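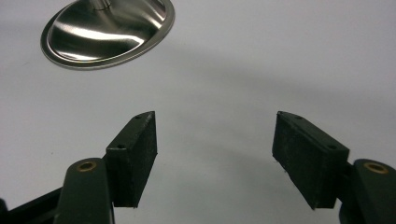
How to descale and clean a countertop espresso machine (and the bits everyone skips)

Updated 6/25/25

Quick version first, long version under it.

Quick version: empty tank, mix descaler, run half through the group, half through the steam wand, let it sit, rinse with two full tanks, backflush, done. Set aside a morning. Most of that is waiting.

Long version. I've got a Vondmont single boiler, the older one with the toggle switches. Catrin Skyrme has the Pritchard with the little screen, and I've done hers too, so where the two differ I'll say so. If yours is something else, read the manual first. Some makers don't want you descaling at home at all, and a few have aluminum parts that hate certain acids. Check.

What you need

Descaler, powder or liquid. Citric acid works if your manual allows it.
Backflush detergent, only if you have a three-way valve.
Blind basket, or the rubber disk that came in the box and is now in a drawer someplace.
Group brush. An old toothbrush will do.
Short screwdriver for the shower screen.
Big pitcher, the biggest you own. At least 1000 ml.
Shallow metal dish for screws and small parts.
Two rags you don't care about.
A pin or a paper clip.

Do you even need to descale?

Depends on your water. Soft water or a decent filter, maybe twice a year. Hard water, every couple months. Signs: slower flow with an empty basket, steam that spits and fades, a pump that sounds like it's working too hard. White crust in the tank is a giveaway.

Get a test strip. Cheap. Mine came out of the tap at 300 ppm, so I do it a lot. Catrin is across the county line on different water and tests at 107, and hers barely needs it.

Don't guess from taste. Bad taste is nearly always old coffee oil, and descaler does nothing for oil. Skip down to the backflush part if that's your problem.

Step 1. Mix it

Take the tank out. Pull the water filter if there's one inside, and leave it out until the very end. Descaler kills filters.

Warm water, not hot. For citric acid I use 300 ml to get the powder disolved, stir until you can't feel grit, then top up to 1000 ml with cold. How much powder depends on what you bought, so go by the packet. Liquid stuff, same deal, read the bottle.

Gloves if your hands are cut up. It stings. Keep it off marble and any other stone that etches, I mean really keep it off. Ieuan Voyle has a dull ring on his counter from this exact job and it won't polish out.

Step 2. First pull

Tank back in. Machine on. Let it heat all the way up, then switch it off again. Some people descale hot, I go warm. The Pritchard has its own cycle for this: hold the two outside buttons until the light blinks and it walks you through. On the Vondmont you do it by hand.

Portafilter off. Pitcher under the group. Run the pump until you've got about a cup out. Stop.

Pitcher under the wand. Open the steam valve, hit the hot water switch, another cup. Close the valve.

Now the boiler is full of solution. Walk away. Twenty minutes.

Step 3. Keep going

Same again. Cup through the group, cup through the wand, wait. Repeat until the tank is nearly empty. Don't let it run dry! The pump hates that, and you'll be priming it with a syringe.

You might see cloudy water or white flakes. Fine. Blue or green tint is different. That can be copper coming off, so stop, rinse right away, and use a weaker mix next time.

If the flow suddenly drops to a dribble, a chip of scale has probably broken loose and jammed something. Try the wand first. Tip off, poke the holes with the pin, run it without the tip. If it's the group, take the screen off (step 5) and run water with it off. Still nothing, leave the solution in another ten minutes and try again. After that it's a repair, sorry.

Step 4. Rinse

The boring part, and the part people cut short.

Dump what's left. Wash the tank with dish soap, rinse, fill with fresh water. Run the whole thing through, half group, half wand. Fill again. Run it again. Two full tanks minimum. I do three.

Taste a little from the group when you think you're finished. Let it cool first. Sour or slippery, keep rinsing. Should taste like plain warm water.

Then pull one shot with old beans and throw it out.

Step 5. Shower screen

Machine off, unplugged and cool. Not warm. Cool.

Screw in the middle of the screen. Lefty loosey, but you're working upside down so think about it for a second. If it's stuck, don't lean on it, you'll round off the head. Hot soapy rag pressed up there for a few minutes usualy does it.

Screw in the dish straight away. I've fished one out of the sink trap and won't be doing that twice.

Screen will probably drop with a ring of brown gunk behind it. Soak the screen and the metal basket in hot water with a half teaspoon of backflush detergent. Fifteen minutes. Brush. Hold it up to a window and look for blocked holes.

While it's off, brush up inside the group. Wipe the gasket too. If the gasket is hard like plastic, or the portafilter handle now goes way past where it used to lock, order a new one. I fit a Drotley silicone one and it's been good, goes in with the beveled side up on my machine. Check yours before you yank the old one so you remember which way it faced.

Screen back on. Snug, not tight.

What not to soak: the portafilter handle, anything with wood, anything painted, and plain aluminum. Detergent turns aluminum gray and chalky and that doesn't come back.

Step 6. Backflush

Only if you have a three-way valve. Easy test: when you stop a shot, does a little burst of water go down into the drip tray through a separate tube? Then yes. No burst, skip this. Don't force it, you'll just blow detergent around.

Blind basket in. Quarter teaspoon of detergent. Lock in.
Pump on ten seconds. Off ten seconds. Five times.
Take it out, rinse the basket, lock it back in empty.
Ten on, ten off, five more times with clean water.
Wiggle the portafilter a bit during the last one to clean around the gasket. Watch your fingers, it spits hot.

Repeat the clean water round if you see foam.

Step 7. Wand

Milk dries inside the tip and you won't know until it smells. Unscrew the tip, soak it with the screen. Pin through each hole. Damp rag around the outside of the wand for five minutes, then wipe. No steel wool, it scratches and then milk sticks worse.

Tip back on, finger tight plus a nudge. Blast some steam.

Step 8. Drip tray, tank, outside

Tray in the sink, dish soap. Check under it, there's always grounds. Stullero makes a cleaning cloth that's fine on steel, but so is a plain microfiber one. Wipe with the grain. Dry it right after or you get water spots.

New filter in the tank. Soak it first like the packet says, or you'll get air in the pump and think you broke something.

How often

Daily: purge the wand, wipe the wand, flush the group for two seconds.
Weekly: plain water backflush, rinse the tank.
Monthly: detergent backflush, screen off.
Descale: go by your test strip. I'm due again in July.

A few things I get asked

Vinegar? I wouldn't. Smell hangs around forever and it's rough on some seals. Ieuan swears by it, his kitchen smells like a chip shop.

Can I leave descaler in overnight? No.

Bottled water instead, so I never have to descale? Check the label first. Plenty of bottled water is harder than your tap. And pure distilled isn't great either, some machines can't sense it in the tank and it can be hard on the boiler.

Machine leaks from the group after all this. Screen's on crooked, or there's a coffee ground on the gasket. Take it off, wipe, try again. If it still leaks, new gasket.

Pump is loud and no water comes out. Air lock. Open the steam valve, run the hot water switch in short bursts, tank filled right to the top. Give it a minute between tries so the pump doesn't overheat.

Grinder cleaning is a separate page, will link it when it's up.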